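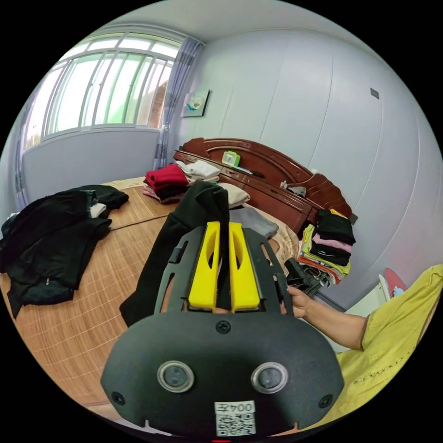

The Year of Smaller Promises

Every January I buy a notebook with good paper and write down the person I intend to become. She rises at six, speaks passable Italian and has opinions about olive oil. By the second week of February she has gone quiet, and the notebook is holding up the short leg of the kitchen table, where it gives excellent service.

Last year's list ran to 25 items. I found it in July, looking for a takeaway menu, and discovered I had managed two. One was "see the dentist", which a cracked molar had arranged for me. The other was "drink more water", and we'd had a hot June.

So this time I went to Umdale, where the library runs a Friday evening group for people who have given up on resolutions but would still like to get something done. You bring one promise, small enough to keep by the following week. Anything bigger is handed back to you across the biscuits. I arrived with "get fit" and left with "walk to Ostlow instead of taking the bus, once".

Ostlow is further than it looks from the bus. I went in the wrong shoes and came home with a blister and a large cheese scone, but I did go, and the following week I said so aloud and got a nod from a man with a crossword. I have had pay rises that pleased me less.

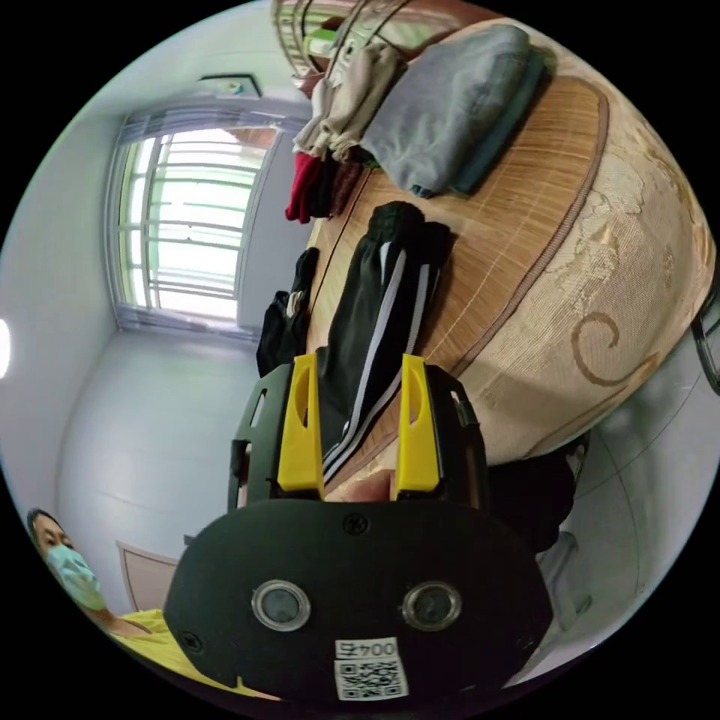

Altıntaş, who has been coming since the autumn, thinks the nod is the whole trick. You can lie to a notebook all year, the argument goes, but it is very hard to lie to eight people who have saved you a chair.

I put this to my friends, who are all using Sikura, an app that awards you a cartoon heron for good behaviour. One of them has kept up her streak for 113 days. I asked what the streak was for and she had to look it up.

My own record is patchier. I have written to my aunt, cleared the drawer with the batteries in it and failed, three weeks running, to ring the bank. The group has suggested I cut this down to finding the bank's number. I have it on a slip of paper by the phone – or I did on Monday.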